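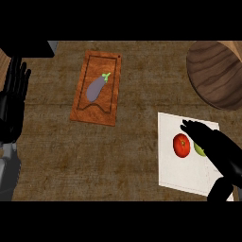 One reader from Nasterby wrote to ask why her phone loses the wireless signal each time she carries it into the kitchen, although the router stands only one room away. She had restarted it 11 times in one week and changed the password twice, and she wanted to know if she must buy a new one.

Probably she doesn't have to. I had the same trouble in my own flat, and I solved most of it without spending any money. The kitchen is a difficult room for a wireless signal. It has big metal things in it, it has water pipes, and it has a microwave oven.

## Before you change any settings

Stand in the place where you use the phone or tablet most, and open a page you have not opened before. Do it with the microwave off, then again with the microwave heating a cup of water. If only the second try is slow, you have found your problem – many ovens disturb the 2.4 GHz band, and the router has nothing wrong with it.

Then look at the position of the router:

- Lift it from the floor. A shelf at the height of your chest is good.
- Keep it away from the fridge, and never put it behind or on top.
- Take it out of the cupboard, also if you find it ugly.
- If it has aerials which can turn, put one straight up and one lying to the side.

In my flat I moved the router 5 feet along the hall shelf, so that the fridge was no longer between it and the kitchen table. The recipe videos stopped freezing the same evening.

## Two bands with one name

Most home routers send two bands, 2.4 GHz and 5 GHz. The first goes better through walls, the second is faster but gets tired sooner. My Caron router was giving both bands the same name, and the tablet kept jumping between them while I was cooking.

I gave them separate names in the settings page, under "Wireless". The tablet now stays on the fast one and the kitchen radio uses the slow one. Write the old name and password on paper before you start. If you change them, every device in the house must be connected again, including the printer, which I forgot.

## The reset button

Please don't press it as a first step. Switching off at the wall for a minute is a restart, and you lose nothing. Holding the small button with a pin is a factory reset, and it will remove your names, your password and sometimes the login of your provider. With Wustis, my provider at that time, I had to wait until the next morning to receive this login again.

## If the wall is too thick

A repeater can help, but put it halfway, where the signal is still good. In the kitchen itself it only repeats a bad signal. I tried the Brandevance plug-in model and it works well enough from the hall socket. It also becomes rather warm, so I leave some space around it and don't cover it with coats.

A cable is still better if you can lay one along the skirting board. Measure with a string first, corners and door frames included, and then add a little. My first cable was too short by the width of one door.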